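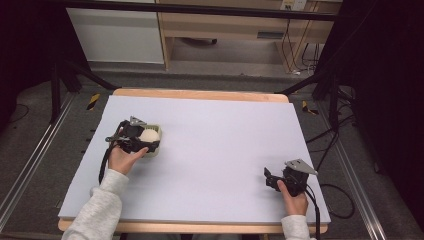 One reader wrote in to say that her mother's kitchen now has 13 things in it meant to save time, and that dinner still lands on the table at the same hour it did in August, before most of them arrived. She wanted to know whether she was being unfair. I don't think she was. I think she had stumbled onto the question the whole business of home convenience would like left alone, which is where the saved minutes go.

I have been reading the sales copy for these products for longer than is healthy. It has a favorite number, and the number is always small and daily. The Stivovus meal system promises 40 minutes a day. Novau, which sells a drawer full of matching containers and an app to tell you what is in them, promises 44. Add them up and you ought to be getting most of a workday back every week, enough to learn the cello or at least sleep in on Saturday.

So I asked both companies how they got there. Stivovus sent a chart. The chart compared its system with a person who shops every day, peels everything by hand and washes each pot right after using it. I have never met this person. Most of us already cheat – we buy the bag of frozen peas, we leave the pan in the sink – and the chart gives us no credit for it. Novau's reply was shorter. The figure came from customers, who had been asked how much time they felt they were saving.

Felt is doing a lot of work there. If you have just paid $869 for the full set of containers, you are going to feel something.

I borrowed the set anyway and lived with it for a month. The containers are fine. They stack well and the lids stay on. But every bag of rice that came into the house had to be opened, poured, labeled and entered in the app, and then the bag had to be thrown out, and then somebody had to remember that the cooking directions were on the bag. My old method was a rubber band.

Buschmann, to its credit, makes a smaller claim for its countertop steamer, saying only that you can walk away from it. You can. I walked away from it most evenings and answered email, which I would not call leisure. And this is my main complaint about the whole category. Time given back in scraps of six or seven minutes, scattered between a beep and another beep, is hard to spend on anything you'd want to do. It goes to the phone.

There is also the upkeep. The Cikumus subscription sends replacement filters, seals and scrubbing pads for a long list of kitchen machines, and business seems to be good. A gadget that needs a second company to look after it should at least make us raise an eyebrow. None of the charts I was sent had a line for cleaning, or for being on hold, or for finding the one attachment that fits.

I'm keeping the steamer, for now. The containers went back in their box, which took most of an evening and didn't close properly until the third try.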